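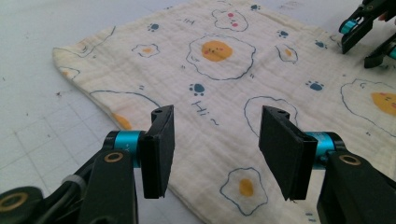 How to turn muslin into burp cloths, bibs and a lovey without it fraying all over your house

Filed under: sewing, baby stuff. Comments: 6

Quick one today. I get the same message over and over – "I bought muslin, cut it, and now its falling apart." Yep. Muslin is loose and bouncy and does what it wants. Wash first, cut slow, hem right away. Rest is details.

What you need

Cotton muslin, double gauze is easiest. One old swaddle blanket works great.
Sharp scissors or a rotary cutter. Not the kitchen ones.
Universal needle, a fine one. Fresh please.
All-purpose polyester thread.
Clips or thin pins.
Iron with steam.
Washable marker. Test it on a corner, I mean it, see the bottom of the page.
Pattern if you want one. I use the Zutby bib, number 1136, because the neck hole fits actual babies. You can trace a bib you already own.

Step one. Wash it

Warm wash, regular detergent, no softener. Tumble dry on low. Muslin shrinks and it shrinks unevenly, more one way than the other. If you skip this the bib comes out of its first wash looking like a potato chip. Fancy organic stuff shrinks too. Store-bought swaddles that have been through the laundry a bunch – you're fine, go to step two.

Dark prints, wash alone the first time. Savita Malhotra on the Sunday sew-along had a navy one turn all her white bibs gray. She was not happy.

Step two. Press, but don't stretch

Steam and a light hand. Lift the iron and put it down, lift and put down. If you shove it back and forth you pull the weave off grain and then your rectangle is a diamond. Let it cool flat before you move it.

You want most of the crinkle out for cutting. It'll come back after washing, don't worry.

Step three. Find the grain

Snip in at one edge, grab a single thread, pull gently. It'll leave a little ladder line across the fabric. Cut along that line. Slow the first time, fast after that. Do it for at least one edge so you have something straight to measure from.

If the thread breaks just pick it up again where it snapped.

Step four. Cut

Lay it on something that doesn't move. Big flat surface, nothing hanging over the side, because the hanging part drags the rest with it. Smooth from the middle out with your palms.

Burp cloth – long rectangle, as long as your forearm plus your hand, half as wide. Cut 2 layers.
Bib – follow the pattern, add a bit extra at the neck if your fabric is super loose.
Lovey – square. Size of a dinner napkin.

Directional prints! Check which way is up before you cut. I have made an upside down bib. More than once.

Marking your fold lines

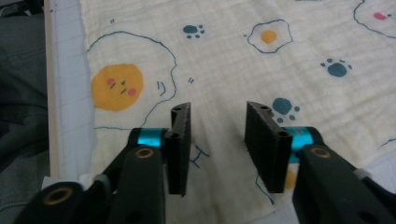

Mark the hem line before you touch the iron again, all the way round, on the wrong side. Short dashes, light pressure, don't drag the pen or the weave comes along with it. Then baste over the dashes by hand in a thread you can't miss. Pale thread on pale fabric and you'll be picking at it at midnight with a flashlight. Go for something loud, close to that bright teal-blue collar on the black finger in the photo – you want it to jump out at you like that. Big lazy stitches, no knot at the end, they're coming out later anyway.

Jessie Lennox skips the pen and only bastes. Works if you have a good eye. I don't.

Step five. Hem

Double fold. Turn the edge to the wrong side, press, turn again, press, clip. Each fold about the width of your pinky nail, bit more if it's fraying already.

Stitch length medium, a little longer then you'd use for quilting cotton. Start a little way in from the corner, not right on it, or the machine eats the fabric and you'll be digging it out of the needle plate. If yours does it anyway put a scrap of tissue paper underneath and tear it off after.

Corners. Miter if you're fancy. I fold one side, then the other side, and sew over the lump. Turn the wheel by hand for the thick part.

Pull the basting out now. Press again. Done, for the single layer stuff.

Step six. Burp cloths, two layers

Right sides together, clip all the way round. Sew, leaving a gap as wide as your hand on one long side. Trim the corners but not too close, muslin will just let go of the seam if you trim it like cotton. Turn right side out, poke corners with something blunt (chopstick), press the gap edges in, topstitch all round and that closes the gap too.

Add one line of stitching down the middle so the layers don't balloon in the wash.

Bibs

Same as above but the gap goes on the straight bit at the side, never on the neck. Clip the curves. Snaps hold better with a scrap of something firmer between the layers – old shirt, canvas, whatever. Plurnel plastic snaps are what I have in the drawer. Give them a good tug before the bib goes anywhere near a baby, and if one wiggles, take it off and redo it.

The lovey

One square, hemmed, knot in one corner. That's the easy version. No buttons, no ribbons, nothing that can come loose. Donnie Purves made 5 for a shower, all out of one blanket, and still had enough left over for a doll bib.

When it goes wrong

Wavy hem – you stretched it while sewing. Hands off, let the feed dogs do it. Steam it and it usually calms down.

Holes along the seam – dull needle, or your stitches are too tiny.

Threads poking out – hem was too skinny. Snip, don't pull. Go over it with a narrow zigzag.

Marker won't come out – was it ironed? Heat sets some of them. Cold water and dish soap, soak overnight, cross fingers. My Prokero pen washes out if I rinse before pressing and leaves a faint line if I forget. Thats why you test the corner.

Fabric pulled out of shape in the wash – damp it, tug it square by hand, dry flat.

Washing later on

Warm is fine. Low dryer. Skip bleach on prints. Milk stains, rinse cold right away and hang in the sun if you've got any. Softener makes it less absorbent and then what's the point of a burp cloth.

Comments

Isla McIver: do you prewash the thread too??

Reply: no lol. Poly thread doesn't shrink enough to matter.

Evander Halliday: Tried the pulled thread thing, took forever but my edges are straight for once. Can I use a serger for the hems?

Reply: Sure. Serge then fold once and topstitch. Lower the differential if it ruffles, or raise it, I always forget which, try a scrap.

Savita Malhotra: the navy one is still bleeding btw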